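Flallach round table, white

A plain round table with a smooth white top. Suits a kitchen corner, a small office or a canteen. Top diameter 700 mm. Wipe down with a damp cloth and mild soap.
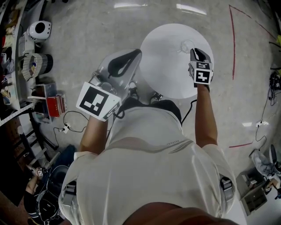 One buyer wrote that it took her an evening to put together and that she would have liked a second spanner in the box. Trurnel now packs two with every table.

Delivery is free on orders over £100. Matching Nonex stools are sold separately. Glassware not included. Spare feet can be ordered from the parts page.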